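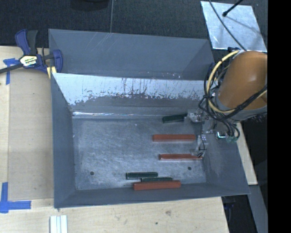 Pichon Wall Contacts: README

Release 2, 2020-07-29

Pichon Wall Contacts is a set of 164 block-picking runs in which the gripper hit, scraped or jammed against the bin. We pulled them out of a larger body of 700 runs recorded for the Clirora picking project, and we're really happy to get them out the door, since most picking sets throw these runs away and they are by far the most fun to study!

What went wrong

In January the arm began stopping partway through picks. The controller reported an overload at the wrist, the arm froze with the fingers down in the bin, and someone had to jog it out by hand. We blamed the cable bundle first (a snagged cable can pull on the wrist and look a lot like a collision), spent too long rerouting it, and got the same stops.

The fault was in our bin model. The planner, Zaltus, treated the walls as vertical. The real ones slope and flare, so a grasp near a wall could pass the collision check and still drive a finger into metal. Blocks lying flat in the open part of the floor were fine. Blocks against a wall, or wedged next to each other, were where nearly all the trouble came from.

A second problem made it worse. The overload limit was set high enough that light scraping never tripped it, so the arm went on rubbing the wall and calling the pick good. Those quiet contacts are labeled too, and they were a real treat to dig out of the force traces.

What's in each run

color/ holds still images from the fixed camera
force.csv holds wrist force and torque
joints.csv holds joint positions and commanded targets
plan.json holds the grasp Zaltus chose, with its score
label.txt holds one of: scrape, jam, stop

A jam means a finger or a held block was pinned against a wall or another block. If a run has both a scrape and a stop, the label is stop. Times are in seconds from the start of the run.

Setup

The blocks are long, narrow and rectangular, in reddish orange and dark green. The bin is gray metal, clamped at the corner to a wooden tabletop. Worn finish on the inner wall gives bright patches and dark scratches in the color images, and our first block detector loved to report them as edges. Please don't crop them out before training, they're useful!

Safety notes for anyone repeating this

Do not reach into the bin to free a block while the arm is stopped on an overload. The joints may still be loaded and the fingers can spring when it clears. Press the emergency stop, then follow your arm's release procedure. Check the clamp after every hard stop and measure the bin again if it has moved.

Known issues

The force sensor was not zeroed in 12 runs. They are listed in unzeroed.txt.
Release 1 had scrape and jam swapped in part of the label files. Please delete it.
The corrected bin mesh is in evix/, along with the Evix script that replays a plan against it.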